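Vesesura Holiday Rentals: Between-Guests Safety Checklist, Urio House
Revised October. Please use this one and throw away the older paper copies.

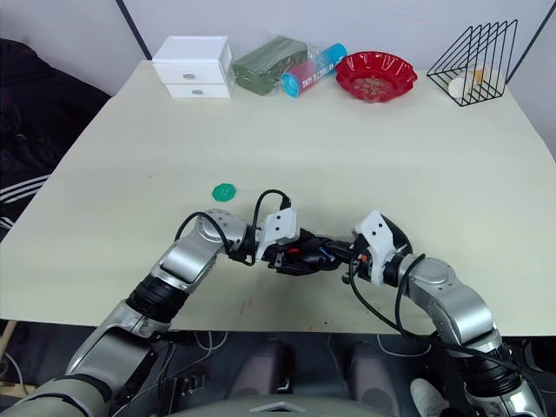
A guest from last summer wrote to us that the deck was beautiful but the gate at the top of the steps did not close by itself, and with two small children she had to put a chair against it all week. The gate is now item 1, and her letter is the reason why this list became longer.

How to use the list: write OK, FIX or STOP beside each item. FIX means the guests can arrive but the repair must be booked the same day. STOP means the guests cannot enter until the thing is repaired, and you call the office before you leave the house. If you are not sure between two words, write the stronger one.

OUTSIDE

1. Deck gate closes and latches by itself from half open. OK
Comment: New spring fitted. It closes a little hard, so the guests should be told to mind the fingers.

2. Deck railing, push with both hands at every post. FIX
Comment: The post nearest to the outdoor shower moves a little at the top. The base is firm. Tightening is booked with Westix, the same firm who built the deck.

3. Deck boards, no raised screws, no soft wood. OK
Comment: Walk it without shoes on, in socks. You find the screws quicker.

4. Steps to the beach path, handrail and lights. FIX
Comment: Third light from the bottom is dead. The bulb is not a usual size, there are spare ones in the garage on the shelf with the paint.

5. Gas grill, hose and connection, soap water test. OK
Comment: No bubbles. Grease tray was full and I emptied it. The cleaning team believes it is on our list and we believed it is on theirs. From now it is on ours.

6. Grill stands clear of the wall and the awning. OK
Comment: Guests like to pull it under the awning when it rains. The painted line on the deck is nearly gone and should be done again before the summer.

INSIDE

7. Smoke alarms, press the button on each one. OK
Comment: All sounded. The alarm in the upstairs hall is a Brastelo and it needs a long press, count slowly, or you will think it is broken.

8. Carbon monoxide alarm near the water heater. OK

9. Fire extinguisher in the kitchen, needle in green, pin in place. OK
Comment: The bag of beach towels was hanging from it. I moved the bag to the hook behind the door.

10. Hot water at the bathroom tap, not over 120 degrees. OK
Comment: Let it run first. Measure with the thermometer from the kit, never with the hand.

11. Bunk beds, guard rails and ladder. FIX
Comment: The ladder is fine. One bolt of the upper rail was loose and I tightened it, but the washer is missing. The sticker says no child under 6 on the top bunk and it is peeling. Please print a new one.

12. Upstairs windows, opening limiters. STOP, then OK
Comment: In the back bedroom the limiter was unscrewed and left on the sill. I put it back with longer screws and pulled strongly, it holds. I called the office as the rule says. Next time check this window first, it is the room where children normally sleep.

13. Outlets, cords and chargers. OK
Comment: One extension cord removed from behind the sofa. It was warm under the rug and I don't like this. The lamp now stands closer to the wall.

14. Floor in the entrance. OK
Comment: The mat slides when there is sand below it. Sweep under it, not only around.

PAPERS AND KEYS

15. Emergency page on the refrigerator, with the full street address. FIX
Comment: The phone number for the office is the old one. I corrected by pen, but it looks poor, so please send a printed page.

16. Sleeping limit stated in the house book. OK
Comment: The book says 7 persons. The advertisement on the website says "up to 200 feet from the sand" and I have asked before to change this, a distance for walkers should say the path is steep.

17. Key box code changed. OK
Comment: Changed after the cleaning, before I locked. The new code goes by message to the office and is not written on this sheet.

Open after this visit: items 2, 4, 11 and 15. Leave the sheet in the blue folder in the garage, and bring the soap bottle back full.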